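Subject: Re: [collection] trash task, episode counts and the bin question
Date: April 7, 2024

Quick one before I lose the afternoon, answering the trash thread and the tablecloth thread together.
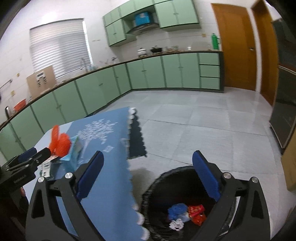

Numbers first. 393 episodes in for the clear-the-table task as of last night. After filtering, 300 usable. Target for this round was 300 so technically we're there, but I don't want to close it yet, see below.

> Can we freeze the trash set this week? Training side would like a
> fixed list to work from, we've been pulling whatever is in the folder
> and the runs aren't comparable. Also three questions:
>
> 1) Why so many rejects? Nudura kitchens had far fewer in March.
>
> 2) Do we care where the bin stands? In some episodes it's right
> against the table, in others you have to walk to it.
>
> 3) Are the soft items (tissue, bags) worth keeping if the gripper
> width reading is junk on them? Half of my plots look like the fingers
> closed on nothing.

Freeze – yes, but give me one more session. I'll post the list as a plain text file in the Dudia folder, one episode per line. Please train from the list and not from the folder. The folder will keep changing.

On 1. Most of the rejects are tracking loss, same cause nearly every time. Operator drops the item, then swings round fast to face the table again, and for a moment the view is all floor. Large light gray tiles, a bit glossy, nothing to hold on to. The cabinets are fine, plenty of edges there, and the tablecloth is great because of the big white tree pattern. So: slow on the way back. I said this on the call but it didn't make it into the notes. Rest of the rejects are people starting the recording with the fingers half closed. Start OPEN, wide open, every time. The width calibration reads the first few frames and if you're already squeezing it's off for the entire episode.

The March kitchens also had the blinds up less often I think, but I haven't looked properly so don't quote me.

On 2. We care and we want it mixed. Right now it's too much of one thing – bin beside the table, drop from straight above. A policy trained on that will learn "go right and down" and not "find the bin". Loureiro tried a small run on the first batch and that is pretty much what they got, it let go over bare floor when the bin was moved. So for the last session please move the bin between episodes, not only between blocks. Other side of the table, over by the drawers, near the wooden door, whatever. Don't put it under the table, the edge of the cloth hangs down and we'd be teaching it to reach through lace.

Also the bin is black and so are the fingers. From above with the blue pads on you can still tell them apart, I checked a bunch of stills, so no need to buy a different bin. But if anybody has a light colored one at home bring it, more variety is good.

On 3. Keep them. The width is not junk, it's just small. A tissue squeezed between two soft pads is close to zero and your plot is scaled for the cardboard stuff. Change the axis. What does matter is that the grasp is visible before the lift, so hold still for a beat after closing. Crumpled plastic is the most useful thing we have in this set imo, never the same shape twice.

Resetting between episodes, since there were two versions going around:

- don't empty the bin every time. Rubbish in the bottom is fine and we want it in the data. A wad of tissue and a couple of packets down there is what a real bin looks like
- empty it when the pile gets near the rim
- re-crumple the bags before they go back on the table, please don't lay them down flat
- things that are NOT trash stay on the table the whole time. The tissue box is not trash. I have 7 episodes where the tissue box goes in the bin, all thrown out
- leave the clamp mount on the table edge alone. If it gets bumped, write it down and start a new block

On labels: the text prompt is "put the trash in the bin" for everything, no per-item wording in this round. Itine asked for item names, and we can add those afterwards from the video. Doing it live slows everyone down and we got three spellings of "wrapper" last time.

Last session plan. 90 episodes, bin moved every time, split evenly between soft items and packets. If that filters at the same rate as before we end up comfortably over and I can drop some of the early near-identical ones. Then freeze.

Still open:

- who has the spare pads? the blue ones are getting shiny and I'd like to swap before the session, not halfway thru
- does anyone object to leaving the kitchen blinds as they are? I'd like some episodes with them open, but the exposure jumps when you turn from the window to the dark cabinet and I don't know if training side wants that. Tell me yes or no, otherwise they stay closed
- the filter script still counts an episode as good if the bin is never in view. Will fix tonight, or tomorow

Replies to the list please and not to me directly, I'm losing track of who asked what.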